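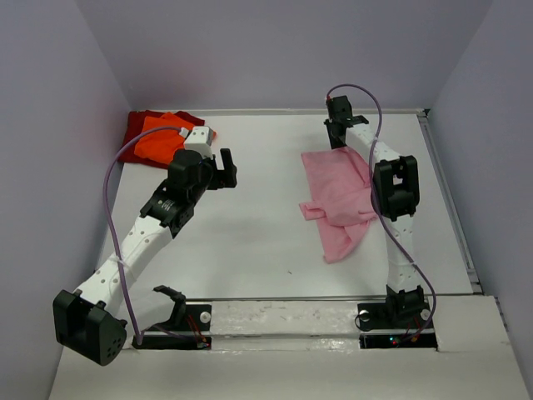 Home Papers Authors Supplement Search

4. Living with the kit

I'll say up front that I like the Skeruleck kit a lot more than I expected to. Colette Texier and I built ours over two evenings in August, and most of the hassle was in the wiring, which the manual covers on a single page (in tiny print!). The two arms go together the same way, so by the second one we were flying.

For the trials we stuck with cloth folding. Cloth is a mean test for any cheap arm, because it never lands the same way twice and a grip that's a hair too high just closes on air. Each of us ran 60 trials by remote control, and I got 29 clean folds to Colette's 22. She'd like it noted that she went first.

Figure 4 shows the bench with both arms and three of the cloths: the dark red one crumpled at the back with the orange one on top of it, and the pink one loosely folded beside the right arm. Look at the purple cables too, since I have a complaint about those. They loop out wide from the top of each arm and come back down to the base, and on long reaches I kept worrying I'd snag one. Harish Varghese clipped his closer to the links on the Okemville build and says he's happier for it.

Figure 4. The two-arm kit set up for cloth folding.

The grippers are my favorite part. They're simple, they're easy to swap, and ours went 2,000 open-close cycles before a finger needed tightening. Section 5 gets into the software, where I'm a good deal grumpier.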